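Karkimetti – staff and automation meeting, December
Main kitchen counter, ground floor, 8 a.m.

Chair: Remigiusz Sikora
Present: counter staff (early and late shifts), dishwashing, the two operators from the Pradik bench, stockroom, accounts
Apologies: one from the late shift, one from deliveries

1. Minutes of the last meeting

Accepted with one correction. Under item 4 the line "counter staff to reset the arm" should read "operators to reset the arm". Counter staff are not to reset the arm.

2. Matters carried over

The shelf by the back door has been lowered. The new lockers have been ordered and will be here before the end of the month. The question of who wipes down the bench table at closing is still open and was moved to item 6.

3. Pradik bench – where the work stands

The operators reported on the coffee setup. The task at present is the mug: the arm goes to the handle, takes hold, and moves the mug to a set place on the table. The beans and the spoon stay out on the table during mug work so the layout matches what the arm will meet later. Spoon work has not been started and will not start until mug work is signed off.

The last full round was 29 runs. Of these, 2 had to be stopped by hand, both times because the grip was too low on the handle. The operators have changed the approach height and will do another round on Friday.

Dishwashing asked whether the mugs could be swapped for the plain white ones used at the counter. The operators would like to keep the red one until the round is done, then try others. Agreed.

Bench, mug work:

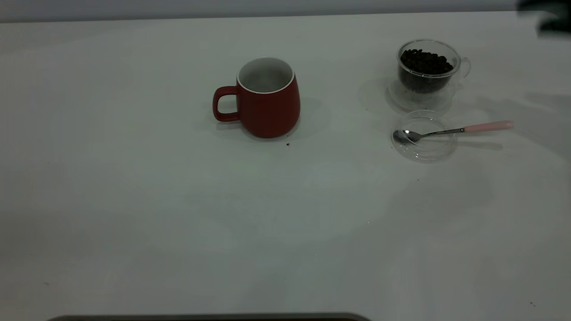
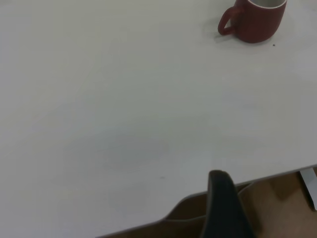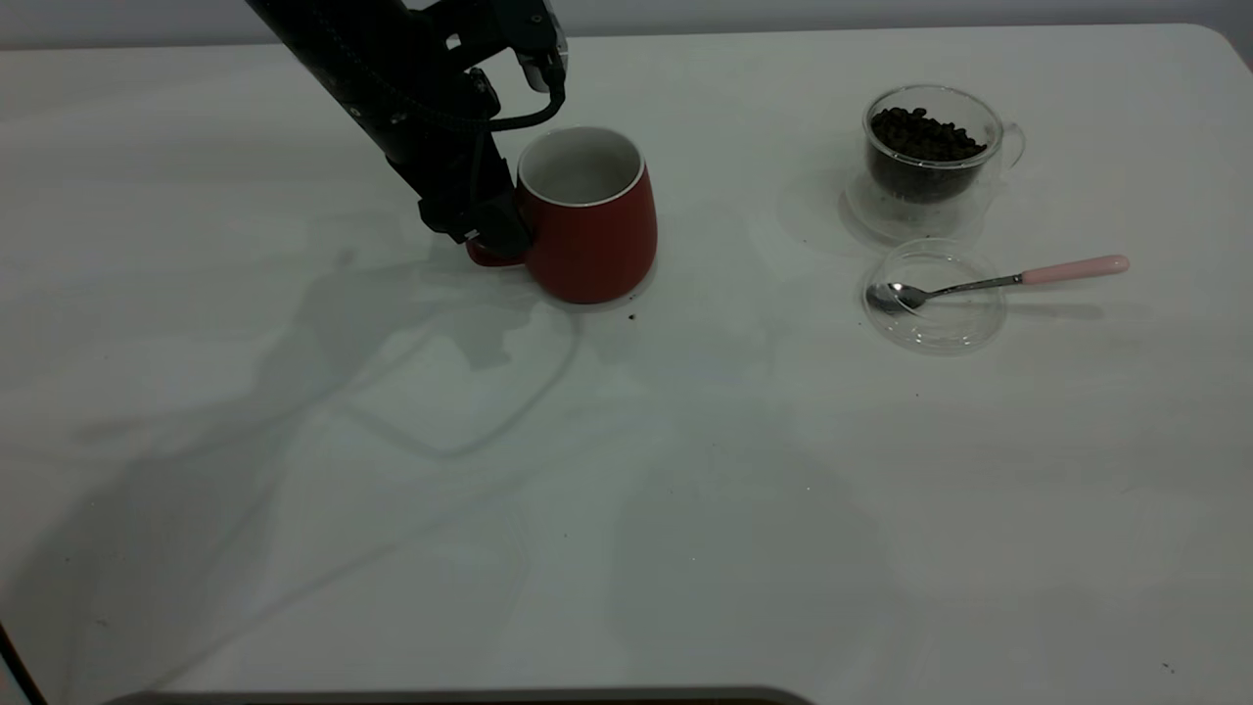
4. What changes for counter staff

Remigiusz went over the plan again, as several people on the late shift had only heard it second-hand. The arm is meant to take over setting out mugs and, later, spoons for the self-service trays. It will not make coffee, take orders or handle money. Nobody's contract hours go down in the coming quarter. After that the rota will be looked at again, and staff will be told a full month ahead of any change.

The early shift pointed out that setting out mugs is the one quiet job of the morning and people use it to catch their breath before the doors open. If it goes, the first hour will be all lifting and customers. This was taken seriously. Remigiusz will look at putting a proper ten-minute break into the early shift and will bring a draft rota to the next meeting.

One member of the late shift said she would rather learn to run the bench than be moved to deliveries. Two others said the same. The operators can take on 2 trainees at a time. Training would be in paid hours, and trainees would keep their counter rate until they can work the bench alone. Accounts asked what the rate would be after that. No figure yet. Accounts and Remigiusz to settle this before any trainee starts.

There was some discussion of pace. Counter staff do not want to be measured against the arm. At the moment it is slower than a person at setting out mugs, but that may not stay so. Agreed that run times from the bench are kept for the bench only and are not used in staff reviews. The meeting asked for this in writing. Remigiusz will add it to the staff handbook.

5. Safety

The tape on the floor around the bench has worn through on the side nearest the stockroom and will be redone. Until then people are asked to go the long way with trolleys.

The stop button was tested by each person on the early shift. Late shift still to do this. The operators will stay past closing one evening to go through it with them.

Anyone reaching onto the table while the arm is powered must tell the operator first and wait for an answer. This applies to managers as well – it was noted that it had not been followed last week.

6. Cleaning the bench table

Both shifts had assumed the other was doing it. Operators will wipe the table before the first run of the day and again at the end. Dishwashing takes the mug and the glassware with the last load. Beans from the bench are not to go back into the grinder under any circumstances. They have been handled all day and are for bench use only. Stockroom will label a separate tub.

7. Suppliers

The service contract with Hayashi runs out in the spring. Their engineer has been quick to answer, but the call-out fee has gone up. Tirkusura has sent a quote for the same cover. Accounts will compare the two and circulate a page before the next meeting. The operators asked that response time be given as much weight as price.

8. Any other business

The radio at the counter is to be turned down when the operators are calling out stops. The dishwashing team would like the rubber mats replaced – stockroom to get a price. Leave requests for the holiday weeks should be in by Friday.

Actions

Sikora: draft early shift rota with break; handbook wording on run times; bench rate with accounts
Operators: next round of mug runs; stop button session with late shift
Stockroom: floor tape, bean tub, price for mats
Accounts: comparison of the two service quotes

Next meeting: same time, upstairs room, as the counter will be in use.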